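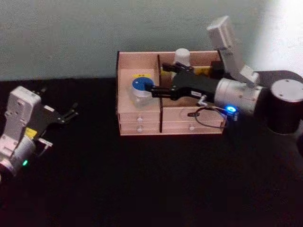 How long does the Hamel slate need to sit after sealing before it can be grouted?

Overnight at the very least, and 24 hours if the shop is cold. The sealer skins over in two hours and feels finished, but grout haze still gets into the face of the tile until the lower coat has cured.

March 2, 2020

Picked up the sealing tests again this morning. Four boards on the bench, all cement backer, each with the same layout of Hamel slate in a running bond. Boards A and B got Testomel penetrating sealer, one coat and two coats. Board C got Prasotus, one coat. Board D is bare for comparison.

Grouted all four with the charcoal sanded mix, joints at 1/8 inch. Mixed it a little stiffer than the bag says. It packed fine but dragged on D, where the bare slate pulled the water out before I could get the float across twice. Had to mist D and go over it again. A and B floated easily. C was somewhere in between.

Haze came off A with a damp sponge and one dry wipe. B the same, maybe a bit quicker. C needed three passes and still has a gray cast along the cleft edges. D will need an acid wash and I don't expect it to come all the way back.

One thing to fix in the notes from the last round: I wrote that two coats of Testomel darkened the stone. Looking at A and B side by side under the window, I can't tell them apart. The old sample was from a different crate, so the color difference was probably in the slate. Please ignore that line in the binder.
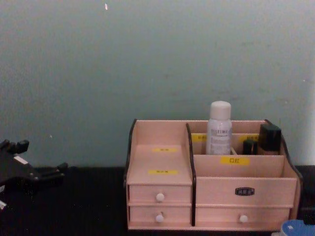
The crate question needs sorting out anyway. We have 139 tiles left from the first Hamel delivery and all of the second one still strapped. The second lot runs greener and is thicker at the corners. I pulled 9 tiles from it and put calipers on them, and the spread was enough that I would not set the two lots in the same floor without back-buttering every piece. For a wall it might pass — the eye forgives more on a wall with side light than on a floor with it.

If the entry hall job goes ahead, use first-lot tile for the threshold and the first few rows, then blend from open boxes. Do not start a new box at a doorway.

Thinset: the Vutulus medium-bed held the heavy pieces without slump at a half-inch notch. Pulled one tile up after ten minutes and coverage was good except for one corner, which was me not keying the back. Burn a thin coat onto the back of every slate tile first. The loose dust on the cleft side will let go otherwise, and we had that exact failure on the porch sample last May.

Saw notes. Blade is getting tired and is chipping the exit side of the cut. Slowing down the last inch helps. Taping the line did nothing I could see. A new blade is on the list, and also a new pump for the tray, which has started to surge.

Drip test for tomorrow: coffee, olive oil and red wine on each board, one spot of each, wiped at 10 minutes and at one hour. Same three spots in the same order, left to right, so the boards can be compared later. Give D its own rag.

Still open: whether one coat of Testomel is enough for a shower floor. The label says it is. I would like to see standing water on board A for a full day before agreeing, then a look at the underside of the joints with the tile lifted. Also want a price on Testomel in the big pail. The sheet says 2,000 square feet per pail, and on slate this rough I doubt we would see half of that.

Boards stay flat on the back rack, face up, nothing stacked on them until the grout has cured.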